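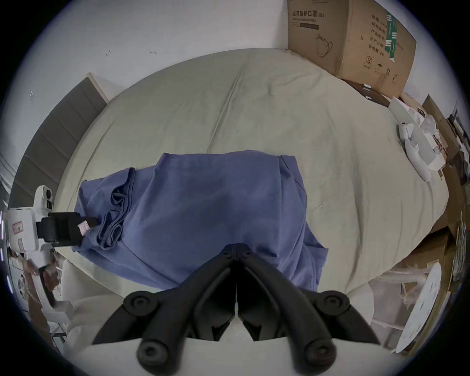

Last updated: 27/12/2024

I have been folding T-shirts on the bed for most of my adult life and doing it badly for most of that time. The blue one was the first in the pile this morning, so it got the most patience.

The bed is the right height and it's the only flat surface we have that is wide enough. The kitchen table is always half covered. The ironing board is too narrow, and a shirt hangs off both sides and pulls itself crooked while you're working on it. The one problem with the bed is the duvet. It has wrinkles of its own, and a crease underneath will make you think the shirt isn't flat when it is. I pull the duvet tight before starting and then leave it alone.

My method, such as it is:

Lay the shirt out with the shoulders in a straight line. I get the top edge right first and work down from there. If one shoulder corner is square and the other isn't, the sleeve on the bad side is usually caught under the body.

Take hold of the hem on the bunched side and pull outward. Patting the wrinkles down from the middle takes forever and they come back. A steady pull from the edge takes out most of them in one go.

Fold one side in toward the middle, sleeve back on itself, then the same on the other side. Then bottom to top, in thirds.

I used to fold in half and then in half again. Magdalini Andreadis, who shared an apartment with me in Hillcombe, folded in thirds and her drawer closed. Mine didn't. I held out for two years before I tried it her way.

We moved in September and the new dresser is smaller. It's a Grevero, secondhand, with three drawers, and the bottom one sticks if you fill it past the rim. So the T-shirts had to go down in number. I kept 11. The rest went to my cousin Lefteris, who is the same size as me and doesn't mind faded collars. He took everything except a green one with a hole under the arm, and that one is now under the sink with the shoe polish.

The ones I kept are nearly all plain, blue or gray, with no printing. Printed ones crack along the fold after a while, and if you change where you fold them you get a second crack. I have one left from a road race, and I roll it.

I stand the folded shirts on edge in the drawer so I can see all of them. They tip over when the row gets short, usually by Thursday, and I lean a pair of sweatpants against the end to hold them up. A shoebox cut down to height would work better and I keep meaning to do it.

Fotis asked in the comments last time if I iron T-shirts. No. I shake them hard when they come out of the washer, hang them by the hem, and take them down before they get stiff. In winter they dry on the rack in the hallway and it takes two days.

Still to do this week: the sheets, including the fitted one, which I fold so poorly that I put it at the bottom of the stack. I'll also go through the sock bag again before the weekend is over.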